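News > Districts > Announcements

Wumia School District Opens Sign-Up for Family Reading Program

WUMIA, 2 Nov 2023 -- The Wumia School District is taking names for a family reading program that starts in April. It will run at both district elementary schools, Meireles and Demanetti, with 62 places at each.

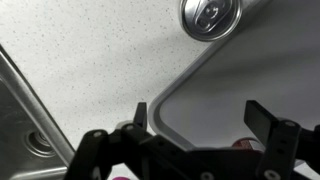

Parents at Meireles had asked for evening hours, saying that an afternoon program leaves out anyone who works until five. Sessions will start at 6:30 p.m. and last 60 minutes. Children in kindergarten through grade 2 attend with one adult.

Books come from the Fudeveo Fund, which has given the district more than 1000 titles in English and Spanish. Families keep the books they finish.

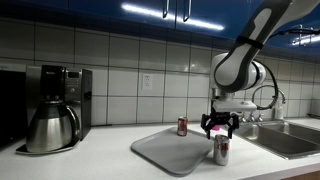 Does the program cost anything? Families pay nothing, and the district covers bus fare for those who ask on the form.

Forms are at the front office of each school. Places go in the order forms come in -- a waiting list will be kept after that.

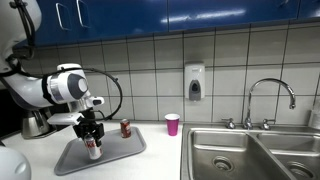 Families on the waiting list will be called if a place opens before the third session. Staff at either school can help fill out the form in English or Spanish.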